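# School wants to drop the second language in 7th grade. Do parents get any say?

**Géza Csizmadia**, posted 3/17/18

My daughter is in sixth grade at Vincze Middle. Last week a sheet came home, folded into eighths at the bottom of her bag, saying that starting next year the 7th graders will lose their language class and get something called "Pathways" in its place. As far as I can tell Pathways is a binder. It has a unit on time management and a unit on goals, and one of the goals is to finish the binder.

The sheet says the change was made "following consultation." I have asked 23 other parents and none of them were consulted, although one of them had been sent a survey about parking.

Things I would like to know:

- Can a school drop a subject like this without a vote of the board?
- Is there a deadline for objecting? The sheet gives none, which I find restful but suspicious.
- Does a petition do anything, or does it go in a drawer?

We're in the Plammont district, if that matters. She has had two years of German and was just getting to the part where you can complain in it.

---

**Csenge Bognár**

I went through nearly the same thing in the Bendard district, so take this as one parent's experience. Your board may do it differently.

First, find out whether it's a curriculum change or a schedule change. It sounds like the same thing and they'd like you to think so. In our district a curriculum change had to go on the board agenda, get read at one meeting and voted on at the next. A schedule change could be made by the principal over lunch. Ours had been filed as a schedule change, on the theory that German was still offered, only at zero hours a week.

So write to the district office (not the school) and ask for three things: the written policy on dropping a course, the minutes of any meeting where this was discussed, and the name of whoever signed off. Keep it to one page and keep it dull. I wrote a passionate letter first and got back a thank-you for my passion. The dull one got me 70 pages of minutes.
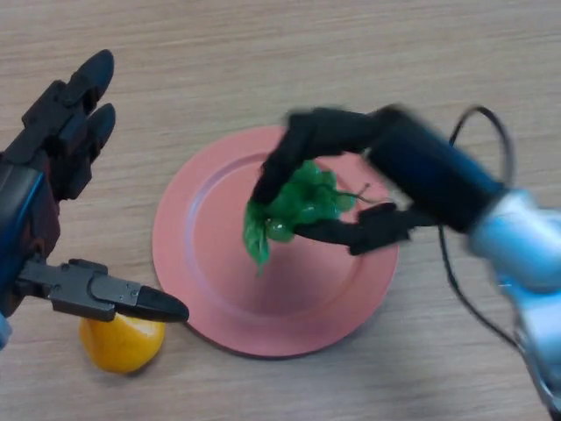
Csizmadia wrote back that he had sent the dull letter that same evening, and that the district had replied with a form for requesting a form. He wanted to know whether he should fill it in or just turn up at the meeting.

Both. Fill in the form so there's a date on it, and turn up anyway. Public comment at ours was three minutes a person and you had to sign the sheet by the door before it started. Five of us signed up and split it — one did the policy, one did the high school credits, one read out what the kids had written, and the other two mostly agreed loudly.

The credits were what moved them. Ask what happens to a student who needs two years of a language in high school and arrives with a gap in the middle. When we asked, there was a long silence and then somebody looked at the lawyer.

As for the petition, we had 26 names and it was mentioned once, politely. I'd collect one, but I wouldn't lean on it.

We got the class back for one more year as an elective before first bell. My son was tired and his accent got worse. I still call it a win.

---

**jallach_dad**

They can do whatever they want, it's all money. A district our size saves around 4000 on textbooks alone and then spends it on binders. Go to the meeting if you like sitting on small chairs.

Also check if Pathways is graded. At Jallach it was pass/fail and you passed by having a pencil.

---

**Géza Csizmadia**

Thank you both. Update for anyone who finds this later. It was filed as a schedule change. The policy does say a course can't go below "a meaningful number of minutes" without a board vote, and I've now asked in writing whether zero is meaningful. The principal says I've raised an interesting point and that she'll get back to me before August.

I'm signed up for public comment at the next meeting. My daughter has offered to deliver it in German.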